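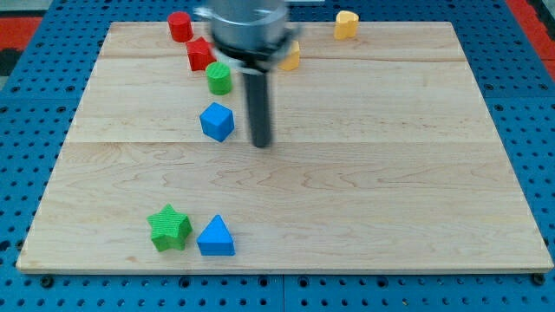
Cellule de tri Gromo 46
Poste de manipulation sur table perforée, à un bras
Référence catalogue : 46-424

Présentation

La Gromo 46 est une cellule compacte pour les ateliers de formation, les laboratoires et les services méthodes qui veulent mettre au point une prise ou une dépose avant de passer en production. Elle comprend le bras, son contrôleur, un outil à doigt, la table perforée bleue, un plateau de travail en érable clair et un jeu de pièces en plastique de couleur. Elle est livrée montée et contrôlée par Grurton, dans nos locaux de Tekdale.

Cette page concerne la mise en place du plateau, le réglage de l'outil et l'entretien courant. Le câblage et les sécurités sont traités dans le manuel d'installation fourni avec la machine.

Composition

Bras et contrôleur Gromo
Outil à doigt droit, gris foncé, avec bague de fixation noire
Table perforée bleue en deux panneaux
Plateau en érable
Jeu de pièces : cylindres, cubes, étoile, prisme triangulaire, cœur
Pige de réglage de 60 mm
Clé dynamométrique et embouts

Mise en place de la table

Les deux panneaux se posent côte à côte sur le châssis. Un jeu subsiste entre eux, il est normal et ne doit pas être comblé : il laisse passer la poussière et permet de reprendre l'alignement. Serrer d'abord les vis du panneau gauche, puis amener le panneau droit au contact des butées et serrer à son tour. Contrôler la planéité avec une règle posée en travers du jeu. Si la règle bascule, desserrer le panneau droit et reprendre avec les cales fournies.

Ne pas percer les panneaux. La trame de trous suffit pour tous les accessoires du catalogue, y compris les anciennes brides de la série Woo.

Pose du plateau

Le plateau est fait de lames assemblées. Les joints restent légèrement visibles et ne gênent pas le travail de l'outil. Il se pose légèrement surélevé par rapport à la table, sur quatre entretoises. Vérifier à la main qu'il ne bouge pas dans les angles avant d'aller plus loin.

Le bois travaille un peu avec les saisons. Dans un local chauffé, prévoir un contrôle de hauteur en décembre, puis un autre à l'arrêt du chauffage. Un plateau qui a pris du voile peut être retourné une fois. Au-delà, il faut le remplacer (référence 46-483).

Montage et réglage de l'outil

1. Amener le bras en position de service depuis le pupitre et couper la puissance.
2. Nettoyer la face d'appui avec un chiffon sec. Aucun lubrifiant à cet endroit.
3. Présenter l'outil, engager la bague et la tourner jusqu'au cran.
4. Serrer les vis en croix, en deux passes, au couple indiqué sur l'étiquette du contrôleur.
5. Remettre la puissance et descendre en vitesse lente au-dessus d'une zone libre du plateau.
6. Glisser la pige de 60 mm debout sous le doigt. Elle doit passer avec un léger frottement.
7. Valider la hauteur, puis répéter la mesure près de chaque angle du plateau.

Si les mesures diffèrent d'un angle à l'autre, le défaut vient presque toujours de la table ou des entretoises. Ne pas corriger par le logiciel avant d'avoir refait le contrôle à la règle. Sinan Uysal, qui assure les mises en service, a repris plusieurs cellules où l'erreur avait été compensée dans le programme : tout allait bien jusqu'au premier changement de plateau.

Disposition des pièces

Pour l'essai de réception, les pièces sont posées sans gabarit, avec des orientations et des écarts variables. Une partie du plateau reste dégagée pour les déposes. Il est utile de placer au moins deux pièces très proches l'une de l'autre : un outil mal centré les touche toutes les deux, et le défaut se repère dès le premier cycle.

L'étoile et le prisme sont les pièces les plus exigeantes en orientation. Commencer par les cylindres, passer aux cubes tournés, garder l'étoile pour la fin. En cas d'échec répété sur une seule forme, reprendre le point de prise de cette forme et laisser le réglage général tel quel.

Entretien

Chaque jour : dépoussiérer le plateau et les pièces à sec. Regarder l'extrémité du doigt, qui ne doit présenter ni bavure ni dépôt de plastique.

Chaque semaine : contrôler le serrage de la bague et passer l'aspirateur dans les trous de la table et dans le jeu central. Chez la plupart des clients ce contrôle se fait le jeudi, avant la sauvegarde des programmes.

Toutes les 424 heures de marche : remplacer le joint de bague, vérifier le jeu de l'axe vertical et refaire le réglage de hauteur complet. Le compteur s'affiche sur la page d'accueil du pupitre.

Ne jamais mouiller le plateau. Une trace de plastique s'enlève à la gomme blanche, dans le sens du fil. Les solvants attaquent la finition et laissent une surface plus glissante, sur laquelle les pièces légères se déplacent au contact.

Pannes courantes

Le doigt touche le plateau en descente
Hauteur perdue après un choc ou un changement d'outil. Arrêter le cycle, contrôler la bague, refaire le réglage à la pige.

Les pièces sont poussées de côté
Outil décentré ou doigt faussé. Déposer le doigt et le faire rouler sur une surface plane - s'il saute, le remplacer.

Vibration en fin de mouvement
Vis de table desserrées, ou accélération trop élevée pour l'outil monté. Resserrer avant de toucher aux paramètres.

Arrêt avec code 483
Défaut de position sur l'axe vertical. Couper, attendre l'extinction du voyant, relancer la prise d'origine. Si le code revient, ne pas insister et appeler l'atelier.

Pièces détachées

46-060 Pige de réglage
46-112 Doigt droit
46-115 Joint de bague
46-420 Jeu d'entretoises
46-483 Plateau en érable
46-490 Jeu de pièces de couleur

Le doigt et le joint sont tenus en stock. Le plateau est fabriqué à la commande.

Service et réparation

Atelier : Birsen Kocabaş
Pièces détachées : Damir Stan

Pour un retour en atelier, joindre le numéro de série du contrôleur et la dernière sauvegarde. Emballer le bras dans sa caisse d'origine, outil démonté. Le plateau peut rester chez vous - les réglages sont faits ici sur un plateau de référence et la hauteur sera à reprendre au retour.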